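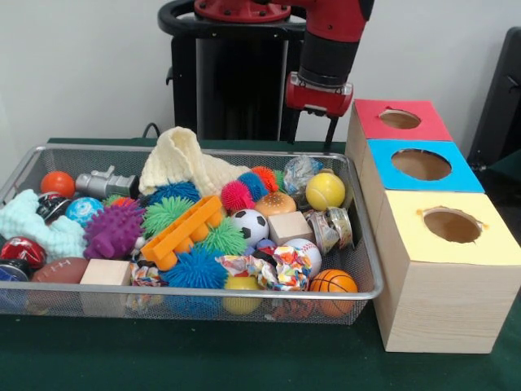

Hola a todos, a ver si alguien me aclara una cosa de casting, que llevo días dándole vueltas. Me he enganchado a "Urkenley" y me he leído todas las entrevistas que he encontrado, y no entiendo cómo puede ser que a la actriz que hacía de hermana mayor la hayan cambiado para la segunda temporada sin que nadie la llamara. Según contó ella en un pódcast, se enteró por una amiga que vio el cartel nuevo. ¡Por el cartel! Yo en casa tengo tres cajas de madera puestas en escalera, con la tapa de papel roja, azul y amarilla y un agujero en cada una, y al lado una cesta de alambre llena de juguetes, y os juro que mi hijo reparte los papeles de sus muñecos con más orden que esta productora. Lo que pregunto es: ¿es legal? ¿No hay un contrato que obligue a avisar? Y de paso, ¿alguien sabe si la van a traer de vuelta, aunque sea para un episodio? Gracias de antemano (y perdón por el rollo).

Inicio > Cine y series > Actores y rodajes > Contratos y castings

nuria_palomitas

Este sitio utiliza cookies propias y de terceros para mejorar tu experiencia. Aceptar | Configurar

Arlo Achterberg
Trabajé unos años de auxiliar en una agencia de representación, así que te cuento lo que vi por allí, que no soy abogado. Lo normal en series es que el actor firme una temporada y la productora se guarde una opción para las siguientes. La opción tiene fecha de caducidad. Si se pasa y no la ejercen, el actor queda libre y muchas veces no hay ninguna cláusula que diga que hay que telefonearle para darle la mala noticia. Feo, feísimo, pero pasa mucho. Otra cosa sería que ya hubiera firmado la segunda temporada: ahí suelen tener que pagarle lo pactado, ruede o no ruede. Por lo que ella dijo en el pódcast (lo escuché también, el de Dunum) solo tenía la palabra del director, y la palabra, en noviembre, cuando cerraron el reparto, valía bien poco. Su representante tendría que haber preguntado antes, digo yo.

marea_baja16
pues yo la nueva la prefiero, lo siento!! la otra lloraba en todas las escenas

Kovau
Añado un matiz a lo de Arlo, que me parece bien explicado. Mira si la serie la sigue haciendo la misma productora. Yo leí que la segunda temporada la lleva Sorensen y que la primera era de otra casa, y con un cambio así a veces se renegocia todo desde cero y los acuerdos de palabra se pierden por el camino. No digo que sea el caso, no he visto los papeles de nadie. De lo de volver, en el foro de fans hay un hilo de 362 mensajes y lo único con algo de base es que ella contestó con un "nunca se sabe" a un seguidor. Yo no me haría ilusiones, pero la escena del faro quedó abierta y por ahí podrían meterla, aunque fuera en un recuerdo.

Etiquetas: series, cambios de reparto, contratos de actores, segunda temporada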